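트루세렐(Truserell) 염색 공장 공개일에 다녀와서

글쓴이: Haiyan Qian

작년 10월에 저는 염색을 배우는 모임에 들어갔습니다. 모임에서는 주로 집에서 할 수 있는 작은 염색을 합니다. 그래서 큰 공장에서는 천을 어떻게 물들이는지 늘 궁금했습니다. 2026년 1월 8일에 트루세렐 염색 공장이 하루 동안 문을 연다는 안내를 읽고 바로 신청했습니다. 한국어로 긴 글을 쓰는 것은 아직 어렵지만, 모임에 오지 못한 분들을 위하여 제가 보고 들은 것을 적어 보겠습니다.

공장은 이솔사이드(Isolside)라는 동네에 있습니다. 역에서 706번 버스를 타고 종점 바로 앞 정류장에서 내렸습니다. 버스가 자주 오지 않으니 시간표를 먼저 확인하시기 바랍니다. 저는 한 대를 놓쳐서 정류장 옆 분식집에서 어묵 국물을 마셨습니다. 입장료는 2,000원이고 현금만 받았습니다. 표 대신에 작은 천 조각에 도장을 찍어 줍니다. 저는 이 천 조각을 공책에 붙여 두었습니다.

안내는 심대한(Dae-han Shim) 선생님이 하셨습니다. 이 공장에서 오래 일하셨고, 말씀이 빠르지 않아서 저 같은 외국 사람도 잘 따라갈 수 있었습니다. 우리 조는 13명이었습니다. 먼저 원단 창고에 들어갔습니다. 염색을 하기 전의 천을 '생지'라고 부른다고 합니다. 생지에는 풀과 기름이 남아 있어서 그대로 물들이면 색이 고르지 않습니다. 그래서 먼저 풀을 빼고, 삶고, 필요하면 표백을 합니다. 이 과정을 '전처리'라고 합니다. 저는 집에서 이 단계를 자주 대충 했습니다. 제 보자기에 왜 얼룩이 생겼는지 창고에서 알게 되어 조금 부끄러웠습니다.

다음은 색을 맞추는 방입니다. 손님이 색 견본을 보내면 작은 병에 염료를 섞어서 시험 염색을 합니다. 같은 색처럼 보여도 형광등 아래에서 볼 때와 햇빛 아래에서 볼 때가 다를 수 있습니다. 선생님은 이것을 설명하시면서 붉은색이 제일 까다롭다고 하셨습니다. 조금만 노란 기운이 들어가면 주황으로 보이고, 조금만 파란 기운이 들어가면 자주로 보입니다. 중국어에도 붉은색을 가리키는 말이 여러 가지 있습니다. 한국어에는 빨갛다, 붉다, 불그스름하다, 새빨갛다가 있어서 저는 사전을 찾아도 차이를 다 알지 못합니다. 선생님은 공장에서는 말로 하지 않고 번호로 한다고 하셔서 모두 웃었습니다.

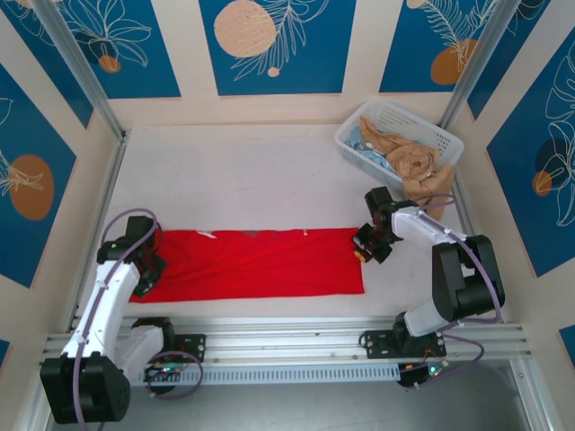

흰 바닥 위에 펼쳐 놓은 붉은 천

색을 맞춘 다음에는 염색기가 있는 큰 방으로 갔습니다. 여기서는 귀마개를 나누어 주었습니다. 소리가 크고 공기가 매우 습해서 안경이 금방 흐려졌습니다. 면을 물들일 때에는 반응성 염료를 많이 쓴다고 합니다. 염료를 넣고, 소금과 같은 염을 넣고, 나중에 알칼리를 넣습니다. 알칼리를 넣는 시간이 중요합니다. 너무 빨리 넣으면 염료가 천 속까지 들어가기 전에 붙어 버립니다. 저는 공책에 '기다리기'라고 크게 썼습니다.

제가 가장 놀란 것은 씻는 일입니다. 물들이는 시간보다 씻는 시간이 더 길 때도 있다고 합니다. 천에 붙지 못한 염료를 잘 빼지 않으면 나중에 손님의 집에서 물이 빠집니다. 쓴 물은 그냥 버리지 않고 공장 뒤에 있는 처리장으로 보냅니다. 처리장은 냄새가 날 것이라고 생각했는데, 겨울이라서 그런지 심하지 않았습니다. 같은 조의 한 분이 물값이 얼마나 나오는지 물었지만 선생님은 웃기만 하셨습니다.

씻기가 끝난 천은 물기를 빼고 말립니다. 말릴 때 천의 폭이 줄어들기 때문에 양쪽 끝을 잡아 당기면서 뜨거운 바람을 보냅니다. 그 뒤에 검사하는 분이 밝은 책상 앞에서 천을 천천히 넘기며 흠을 찾습니다. 이 일을 하는 분들은 점심 뒤에 한 번 꼭 눈을 쉬게 한다고 들었습니다.

점심은 공장 식당에서 먹었습니다. 메뉴는 미역국, 제육볶음, 무생채였습니다. 무생채가 아주 맛있어서 두 번 받았습니다. 점심 뒤에는 35분 동안 질문 시간이 있었습니다. 옷 관리에 대한 질문이 많았고, 저에게 제일 도움이 된 것을 하나 옮깁니다.
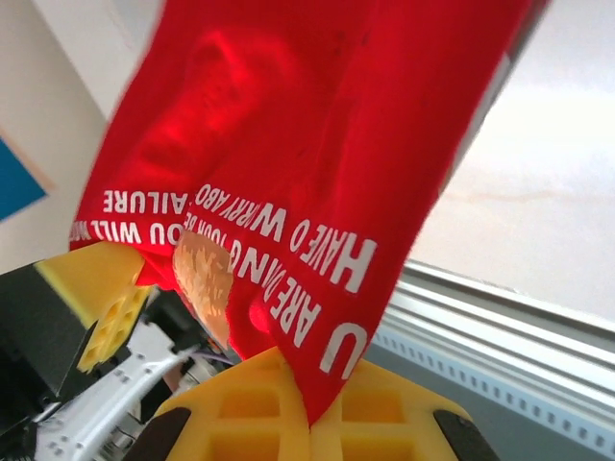 질문: 새로 산 빨간 면 옷은 어떻게 빨아야 합니까?
답: 처음 몇 번은 뒤집어서 찬물에 따로 빠는 것이 좋습니다. 물에 오래 담가 두지 마시고, 다 빨면 바로 꺼내서 그늘에 말리십시오. 세탁 표시에 다른 말이 있으면 그 표시를 따르십시오.

어떤 분은 소금이나 식초를 넣으면 색이 고정되느냐고 물었습니다. 우리 할머니도 그렇게 하셨기 때문에 저는 귀를 세우고 들었습니다. 선생님은 요즘 면 옷에 쓰는 염료에는 그런 방법의 효과를 기대하기 어렵다고 하셨습니다. 할머니께는 말씀드리지 않으려고 합니다.

오후에는 작은 체험이 있었습니다. 손수건 한 장을 골라서 실로 묶고 물들이는 것입니다. 색은 빨강, 남색, 쑥색 중에서 고를 수 있었습니다. 저는 남색을 골랐습니다. 실을 너무 약하게 묶어서 무늬가 거의 나오지 않았는데, 옆자리에 앉은 학생의 손수건에는 예쁜 동그라미가 나왔습니다. 앞치마는 빌려 주지만 소매까지 가려 주지는 않습니다. 가실 분은 버려도 되는 윗옷을 입으시는 것이 좋겠습니다. 고무장갑도 큰 것밖에 없어서 손이 작은 사람은 자기 것을 가져가면 편합니다. 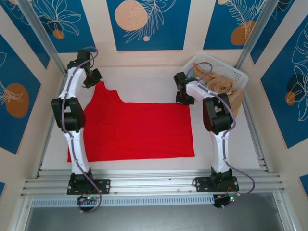 체험이 끝나면 손수건을 비닐봉지에 넣어서 줍니다. 집에 가서 그날 안에 헹구어야 합니다. 저는 돌아오는 버스에서 봉지가 샐까 봐 무릎 위에 들고 있었습니다. 집에서 여섯 번 헹구고 나서야 물이 맑아졌습니다. 공장에서 들은 씻기 이야기가 다시 생각났습니다.

출구 옆에는 룰테오(Lulteo)라는 가게가 있습니다. 색이 조금 다르게 나온 천이나 길이가 짧게 남은 천을 싸게 팝니다. 저는 쑥색 면과 회색 마를 한 조각씩 샀습니다. 계산하는 곳이 하나라서 줄이 길었습니다. 무게로 값을 정하는 천도 있고 길이로 정하는 천도 있으니 먼저 물어보십시오. 교환은 되지 않습니다.

아쉬운 점도 있습니다. 염색기가 있는 방에서는 소리 때문에 설명이 잘 들리지 않았습니다. 글로 된 안내문이 있으면 외국 사람에게 더 좋을 것 같습니다. 또 계단이 좁고 가팔라서 무릎이 불편한 분은 미리 전화로 물어보시는 것이 좋겠습니다. 심대한 선생님은 다음 공개일이 아직 정해지지 않았다고 하셨습니다.

제가 산 쑥색 면은 다음 모임에 가져가겠습니다. 주머니를 만들기에는 조금 두꺼운데, 방석 만드실 분이 계시면 반을 나누어 드리겠습니다.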